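Bench notebook: Kondano Bridge fare lane, August

Sunday, late start

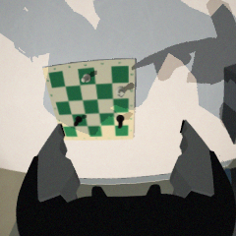 The district wants to know whether the new toll gantry can tell a bicycle from a motorcycle. It would also like the answer to be yes, and has already ordered the signs.

Background for whoever reads this after me: the Kondano was built with a toll booth and a person in it. The person knew what a bicycle was. The booth went in spring, and now we have a Flirix loop detector cut into the deck, a Femeo axle sensor on the approach, and a box in the cabinet that takes both signals and makes up its mind. Motorcycles pay 2 dollars. Bicycles pay nothing, as promised loudly at a public meeting by people who did not check with the box.

Last week's log has 2,427 crossings in the curb lane. Kastriot pulled every record the box had marked MOTORCYCLE, which came to 575, and matched them against plates. 200 had no plate at all. A few of those will be motorcycles with something to hide. The rest are people in helmets going to work, and under the current rules each of them is a toll violator with an unpaid balance and no address to send it to.

Tried so far:

Turned the loop sensitivity down two steps. Bicycles vanished nicely. So did three scooters and, at 7:40, a small hatchback. Put it back.

Turned it down one step. Scooters returned, carbon bikes stayed invisible, steel bikes became motorcycles again. We now have a toll on steel. Kastriot says this is the fairest tax the district has ever come up with and we should leave it alone. He rides carbon.

Swapped the axle sensor for the spare. Same numbers. The original went back in because the spare has the bad connector (red tape on it, please don't take the tape off again).

Speed cutoff: anything under 18 mph counts as a bicycle. Fine at midday. At rush hour the whole curb lane moves at 11 and the box let a cement truck through as a bicycle. I have kept the printout.

What I think is going on: the loop was tuned on the flat test strip behind the Stojanović yard, which is plain asphalt. The bridge deck has an expansion joint 40 inches past the loop, and the joint is steel. A bicycle rolling up to it sits on top of whatever the joint already adds. Have not proved this. The obvious test is a temporary loop on the far side of the tower, well clear of any joint, same bikes, same riders. That needs a lane closure, and a lane closure needs a form that goes to the person who ordered the signs.

Called them anyway. Was told the closure could be looked at after the signs are up. Asked what the signs say. They say BICYCLES FREE – AUTOMATIC DETECTION. Asked if we could have just the first two words. They will get back to me.

To do:
– borrow Kastriot's old steel bike and my aluminum one, ten passes each before 6 a.m.
– move the cabinet log clock back to local time, it is still an hour off
– ask whether the 200 notices have been mailed to anywhere
– new batteries for the good flashlight

Added 5:15 p.m.: steel bike has a flat. Walked it over the loop. Charged as a motorcycle.

Recent entries
Cabinet fan, again
Gulls and the overhead reader
Coin baskets: where they all went
Deck temperature vs. loop drift, part one

We use cookies to remember your settings on this site. Accept | Settings

Questions about the notebook: ask Kastriot Ristić at the bench | Back to top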